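Welmont sync, February, my notes again (sorry for the typos!)

We've got 2,048 sock demos in now, and I reran the policy after dropping the 170 with bad timestamps. Pairing got better, folding barely moved. I want to try shorter action chunks next, and everyone seemed fine with that.
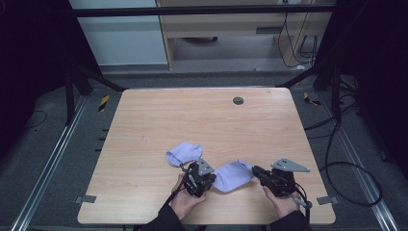
Dirk Willems wondered whether the gain came from the cleanup at all, and asked for 2 more seeds before we tell Claeys. Fair! I'll run them.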